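A stand for rings, a bowl for the rest

Ristorier sells small household stands, the kind kept on a dresser or by a sink. Its design lead agreed to talk about one product type, the jewellery stand with a built-in bowl, on condition that the conversation stayed on dimensions and surfaces.

"The base comes first," she said. "A post with pegs wants to tip towards whichever peg is loaded. We put the bowl at the other end of the base so there's weight down low."
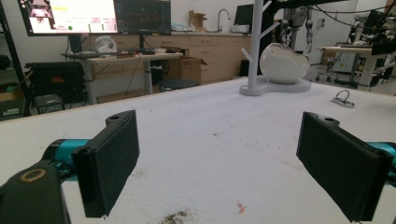
Photo: Drindik

Her first design, made in September under the working name Mok, had a round base and 16 pegs. It was dropped after 30 loading trials. Necklaces hung from neighbouring pegs tangled, and the round base took up more shelf than it needed. She now favours short angled branches and a curved outline, with the post to one side.

On bowls with a broken-eggshell rim she was neutral. "It looks good. It's harder to wipe. Customers ask for it, so the rim has to be smoothed by hand, and that takes 10 minutes a piece."

A white stand on a white surface is her usual way of checking shape. Colour hides faults in the outline, she said, and a small silver ring-like object set down to the right of the base gives the eye a size to work from. Crumbs and specks on the board do not bother her at this stage.
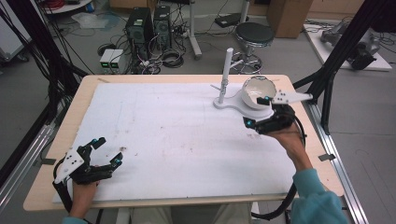 By the products editor, Fakmont

Whether the bowl should be fixed is still open. A loose one can be lifted out and washed, but it can also be put back tilted. "I'd fix it," she said. "Sales would rather it came off."

The current drawing is number 708. It keeps the bowl loose and adds a shallow recess in the base to locate it.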